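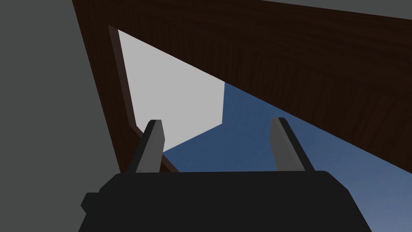
Dušan reckons I should give up on the sourdough and buy a loaf like everyone else. He said so under the last post, and then again by text, in capitals. Noted. Ignored.

So, starter number 2. Fed it at six, forgot it at lunch, fed it again before bed. Smells of apples, bit of nail varnish. Rye flour this time, from the mill shop at Radonjić, dearer than I'd like but it does seem livelier. Kitchen is freezing which doesnt help. Have moved the jar on top of the boiler.

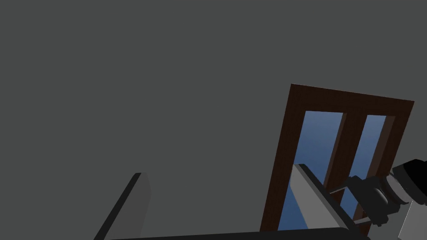
Loubna Hegazy asked whether I'm weighing the water or just pouring it in. Weighing, as of last week. Before that, pouring. Yes, I know. 445 grams of flour for the big loaf, and I've stopped adding a splash "for luck" becuase that was how we got the pancake in November.

Crust still too pale. Lid off sooner, maybe? Will try tomorrow if I'm up in time. Salt went in late again too.
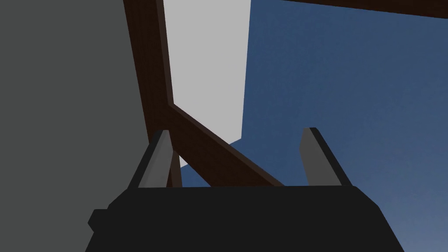
Filed under: Bread, Kitchen

Next bake is the seeded one. Need sunflower seeds and a new tea towel, the old one is basically dough now. If anyone has a decent way of getting it off linen, comments are open.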